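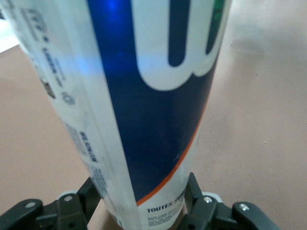
Can with a blue and white label.

Home | Units | Readings | Contact

Week 6: How old burglary cases get reopened

Notes by Thitima Tanasarn
Updated Jul 15, 2024

Last week finished with the difference between a case that is closed and a case that is inactive. Most unsolved burglaries are inactive. The file still exists, the report number still works, but no officer has it on their desk. This week is about what brings one back.

1. What is in the file

A burglary file is thin compared with a homicide file. Expect the first report, a list of stolen property, a statement from the householder, and sometimes a scene sheet and lab request. In the Pristham files we use in this unit, many of the older ones have no scene sheet at all. Either no examiner went out, or one went and the sheet was kept in a separate cabinet that was later moved.

Write down what is missing as well as what is there. Students lose marks every year for summarizing only the pages they have.

2. What reopens a file

The usual starting points:

- a fingerprint or DNA match from a newer arrest
- stolen property found in a search, pawn shop or online listing
- a person in custody admitting to other break-ins
- a relative or former partner coming forward
- an audit of stored exhibits

The first of these gets the most news coverage. In the Pristham files, property recovery comes up more often. Serial numbers matter here, and so does the quality of the original list. "Gold ring" is almost useless. "Gold ring, small green stone, initials inside the band" can be matched years later.

3. The Hera Street break-ins

This is the main case for the tutorial. A run of break-ins took place in March on and near Hera Street, mostly in rental units with rear lane access. Police took 217 reports for the wider district that year and grouped the Hera Street ones by method of entry: a rear window forced at the lower left corner, usually in the afternoon.

No one was charged. The file was made inactive and the exhibits went to the Ongart storage building.

Nine years later a man was arrested on an unrelated matter, and his prints matched a lift from one Hera Street window frame. He was interviewed and admitted to that break-in and to "a few of the others". The local paper ran a story saying the Hera Street burglaries had been solved.

Look at what the evidence supported at that point. One print tied him to one address. His statement covered an unknown number of others. The grouping by method was a working theory made by an analyst — useful, but it does not prove that one person did them all. He was charged with two break-ins. The rest stayed inactive.

4. Admissions to other offences

Treat these with care. People in custody admit to things for different reasons. Some want to clear everything at once so it is dealt with in one sentence. Some are guessing, or agreeing with whatever is put to them. Check for these points in the interview record:

- Did the person give a detail that was never made public?
- Who raised the address first, the interviewer or the person?
- Were photos or maps shown before the answer?
- Could the person have been somewhere else? Check custody, hospital and work records.

In the Hera Street transcript, the interviewer names the street on page 3. The man first describes the rear lane on page 5. Read both pages before the tutorial and be ready to say how much weight you would give the description.

5. Exhibits and storage

A match is only as good as the record behind it. The court will want to know who lifted the print, where it was kept and who handled it. When the Ongart building was audited, 400 exhibit bags were checked and a number had labels that could no longer be read. The notes from that audit are in the reader under Brarel, the name of the contractor that did the relabelling.

Bags with unreadable labels were kept. They can still be of some use to investigators — as a lead, for instance — even where a court would not accept them.

6. Telling the victims

Many householders will have moved. Some will have been paid by an insurer and will not own the property any more if it turns up. The letter sent out should say what has changed, whether a charge has been laid for their address, and who to call. It should not say "solved" unless that is true of their own file.

For the tutorial

Read the Hera Street packet, pages 1 to 14. Bring a written summary of no more than 1,000 words. Add a separate list of missing documents. Late summaries go in the box outside the unit office.

Related notes
Week 4: Taking a property list
Week 5: Closed, inactive and withdrawn
Week 7: Pawn shop records
Tutorial guide: Reading an interview transcript

Contact the unit office | Copyright 2024 | Back to top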